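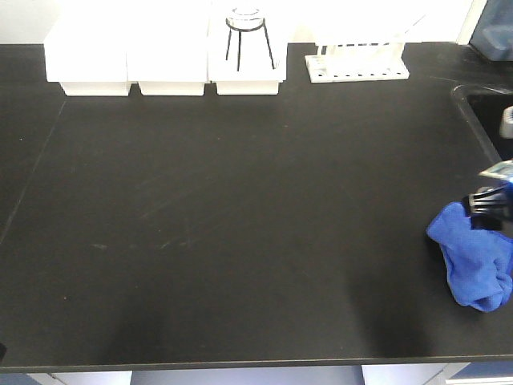

Home Features Renovating Outdoors Trades Subscribe

Search this site Enter keyword

A fresh coat of promises

Roof restoration is sold as a cheaper, cooler, longer-lasting alternative to a new roof. Our writer got the quotes, read the warranties and kept her chequebook shut.

The flyer that came through my door in January had two photographs of the same roof. In the first the tiles were the colour of old tea and there was lichen along the ridge. In the second they were charcoal, glossy as a new car, under a sky that had also been restored. "Add decades to your roof," it said. "Cut your cooling bills." Then a phone number, and a discount that would vanish at the end of the month.

It came back in February with the same discount.

My roof is concrete tile and it dates from when the house was built, in Plullgate, a suburb put up in a hurry by people who expected to sell and move on. The tiles were coloured at the factory and the colour has been leaving ever since. It doesn't leak. I know it doesn't leak because I've been up in the roof space with a torch during a proper storm, which is more than any of the salesmen offered to do. But it looks shabby from the street, and in this suburb shabby from the street brings flyers.

So I asked for quotes. I got four, and no two of them described the same job.

The first firm wanted to pressure clean, seal, prime and apply two coats of colour. The second did the same but called the sealing coat a "primer sealer" and charged for it once. The third was going to rebed the ridge capping along its whole length, though I couldn't get a straight answer on what was wrong with the bedding now. The fourth was Trumanau, whose sign has been on half the front fences in my street, and whose quote ran to nine pages, most of them about Trumanau.

The gap between the dearest and the cheapest was large enough to buy a decent used car. When I asked the dear one to account for it I was told that you get what you pay for. When I asked the cheap one I was told they kept their overheads down. I have heard both of these sentences from carpet layers, tree loppers and a man who wanted to resurface my bath.

What paint does, and what it doesn't

Let's start with the part of the sales talk that annoys me most, the idea that a faded concrete tile is a failing one. The factory colour on a concrete tile is a surface finish. When it weathers off you are looking at bare concrete, and bare concrete is what the tile was made of all along. It gets rougher, it holds a bit more dirt, moss likes it. It may take up some more water in heavy rain and weigh a little more while it's wet. A sound tile with no colour left on it will still send rain to the gutter.

What makes a tiled roof leak is generally something else. Cracked tiles. Rusted valley irons. Flashing that has lifted, or was never fixed down properly. Pointing that has come away from the ridge caps. Gutters full of leaves, so water backs up under the bottom course. You can paint a roof from one end to the other and leave every one of those problems where it was, with the added inconvenience that it's now charcoal.

To be fair to the trade, a good restoration includes the repairs. The broken tiles are swapped, the ridges are repointed, the valleys are looked at. My complaint is about how the quotes are put together. In three of mine the repairs were a single line with no quantity beside it ("replace broken tiles as required") and the paint got a page and a half. As required by whom? If a contractor cracks tiles by walking on them in the wrong place, are those required too?

I rang and asked. One said yes, of course. One said it depended. One said it had never come up.

The thermal claim

Then there's the cooling. Every flyer has it now, and Ledadine, the coating that two of my four quotes were based on, has it on the side of the drum. The brochure says its pigments reflect heat that an ordinary coating would absorb, and shows a house in blue sitting smugly beside a house in red.

I have no quarrel with the physics. A pale surface in full sun stays cooler than a dark one, as anybody who has crossed a car park barefoot will tell you, and there are pigments that do better than their colour would suggest. My quarrel is with the leap from the temperature of the tile to the size of the power bill. Between my tiles and my lounge room there's an air gap, a layer of foil sarking, a roof space, a blanket of ceiling insulation and a sheet of plasterboard. If the insulation is any good, most of the work is being done already. If it's poor or full of gaps, then the insulation is where I'd be spending the money first, and it costs a good deal less than painting a roof.

I asked all four firms what I might save in a year. Nobody would put a figure in writing. One rep offered a percentage over the phone, a handsome one, and when I asked what it was a percentage of he said he would have to get back to me. That was in autumn.

And look at what people choose. The reflective range comes in white, cream and a pale grey, and it also comes in charcoal, and charcoal is what I see going up all over Plullgate. It may well be a cooler charcoal than the usual one. I'd bet it's a hotter roof than the faded biscuit colour it's covering up. No one selling the stuff seemed keen to make that comparison for me, and it's the only comparison that matters when you're standing on the footpath deciding whether to do it.
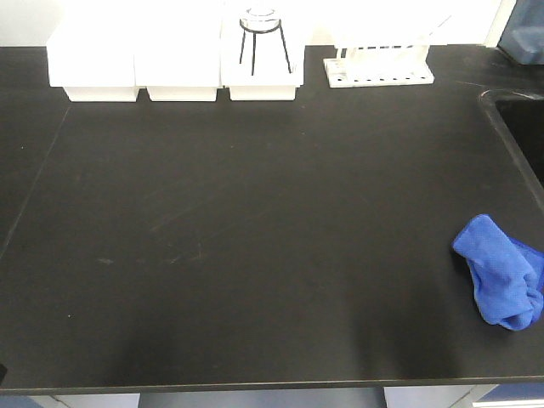
Reading the warranty with a pencil

Warranties are where I slow down. All four quotes came with one, and the longest was given its own gold seal on the front page.

There are usually two promises tucked inside the one word. The coating manufacturer stands behind the product, and the contractor stands behind the labour. They run for different terms, and the number on the flyer will be whichever is longer. On the Trumanau paperwork the gold seal belonged to the product. The workmanship was covered for five years, on page seven, in a paragraph that began with the word "notwithstanding".

The product side excludes a fair bit as well. Fading, unless it's "uneven". Peeling, if the surface was not prepared to the manufacturer's instructions, a thing I'd have no way of proving since I'd be at work while it was done. Damage from foot traffic, so heaven help you if you put in solar panels or a new antenna. Lichen growth. Damage from overhanging trees. By the time I'd pencilled all of these out I was left with a promise that if the paint fell off in a manner I could show to be the paint's own fault, somebody would give me more paint. Labour to put it on was extra.

Then ask how long the firm has been going. Trumanau says "established 2000" on its vans. The company named at the foot of the contract was registered a great deal later than that. There can be innocent reasons for this, and I was given one, to do with a family reorganisation. But the warranty comes from the company on the contract and has nothing to do with the vans. A workmanship guarantee is worth as much as the business that has to honour it, and this is a trade where names change. You have rights under consumer law whatever the gold seal says, and they are a lot easier to use against somebody who still answers the phone.

The inspection that costs nothing

All my quotes followed a free inspection, and I've come to think the free inspection is the most expensive part of the business. One inspector stayed on the ground and used his phone. Another was up the ladder for less time than it took my kettle to boil, and came down with photos of a cracked ridge cap that I am still not certain was mine. The background didn't have my neighbour's chimney in it. I let it go, because I'm a coward in my own driveway, but I didn't sign.

After that I paid a roof plumber who doesn't do painting. He took most of a morning. He found a handful of cracked tiles, a valley with surface rust that he thought had years in it, and pointing that needed redoing on one hip but not the others. He wrote it down on a plain sheet with a sketch. Then he quoted me for those things, and the total was less than Trumanau's deposit.

I asked him whether I should have the roof painted as well. He said if I didn't like looking at it, sure.

If you still want it painted

Plenty of people will, and there's nothing foolish in that. A tired roof drags down a nice house, and if you're about to sell it might earn its keep, though I'd want to hear it from an agent with no cousin in coatings. Just buy it as paint. Get the repairs quoted separately, with quantities. Have the product, the number of coats and the colour written into the contract by name. Ask where the wash water goes, as it'll be carrying moss, grit and old paint, and if you have a rainwater tank find out who disconnects the downpipes and who hooks them up again. Ask to see a job that's five years old. Anybody can show you last week's.

Keep the deposit small. Don't pay the balance until you've had a look at the valleys and gutters from a ladder, or have got someone steadier to look for you. And if the discount is about to expire, let it. Mine has expired three times so far and I had another flyer this morning.

The hip has been repointed and the cracked tiles are gone. The replacements came from a salvage yard and are slightly pinker than the rest, so my roof now looks worse from the street than it did before I started. It was dry up there in the last storm. I took the torch.

Contact us | Advertise | Privacy | Copyright, all rights reserved | Back to top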